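Clusum Tenants Assn - minutes, June meeting
Start 6:30 pm, laundry room. Evie Bickerstaff chairing, Bradley Lambert taking notes.

Last minutes: ok'd, one fix (Wisari is the plumber, not the roofer).

Money. Balance $2,153. Paid out $561 to Wisari for the drain on the Sepúlveda side. Evie wants to keep $1,000 back for winter. Agreed.

Electric bill for common areas. Up again. Hall lights on all day, second floor worst. Flenemo quoted for timers - 6 of them, no price for fitting yet. Bradley to chase.

Extension cords. Long talk. Two apartments running window AC off cords from the hallway outlet. Landlord letter says no cords across walkways, says nothing on power strips inside units. Evie read the letter out loud, twice. Proposal: strips fine indoors, one per outlet, never one plugged into another. AC units straight to the wall.

A power strip is in the first picture.

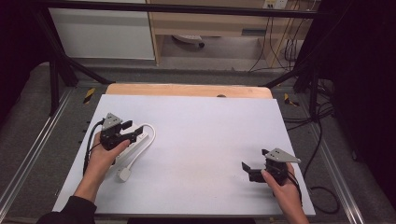
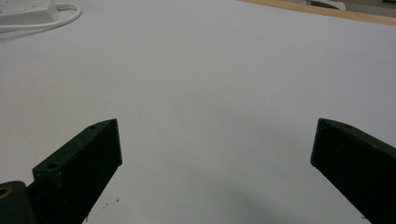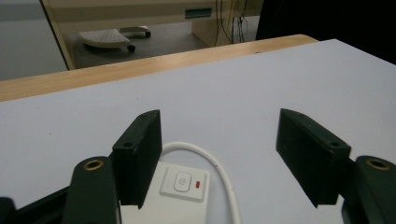

Bradley thought the one per outlet rule was too strict for the older units, they only have one outlet in the bedroom. Evie said fine, but then no heaters on it. Vote: passed, one against.

Bikes. Still in the stairwel. Notice going up on the front door.

Trash pickup moved to 7 am, bins out the nigth before.

AOB: key for side gate missing. Check with Wisari.

Closed 7:50 pm.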